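From the back room: two arms and a cup

The Deltent workshop's two-armed robot has a new white table, and Kenza Lahlou has been heard describing it as furniture. It took nine evenings, which compares well with the shelving.

The arms are bolted down along the front edge, one at each corner, and both are black, as the paint we had was the wrong sort. Rodrigo Ramalho did the wiring and would like members to know that the slack in the cables is deliberate. Gintarė Toom did the software and would like members to stop asking when it will make tea. For now its whole career consists of one blue cup and one plate. Spending so far stands at £1477, and the cup came from the kitchen cupboard, so please don't go looking for it.

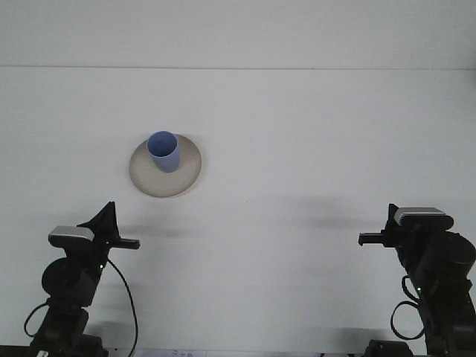
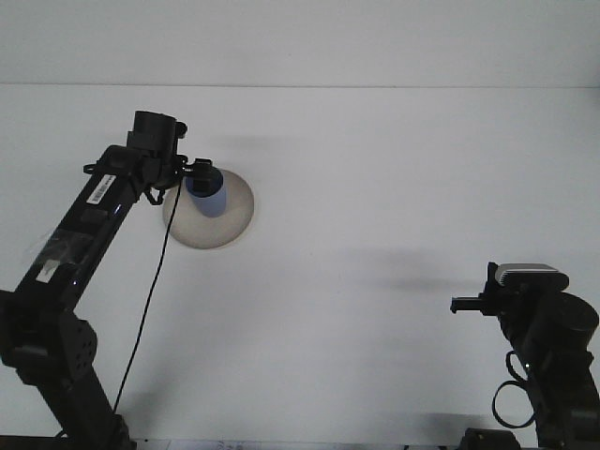
What's left to do

The left arm gets most of the work at present and the right one mostly keeps it company. Gintarė has a routine in mind where the cup is passed from one to the other, and is 28 pages into a notebook about it. Rima Matar has offered to print softer pads for the fingers if someone will tell her what size, in millimetres this time.

We also need a proper stop button. The present arrangement is Rodrigo leaning across to the wall socket, and he has asked for something closer to his chair. Stamatia Lambrakis has priced one from Correia at £45 and thinks we can run to it.

Come and have a go at driving one of the arms if you've done the induction. Bring your own mug.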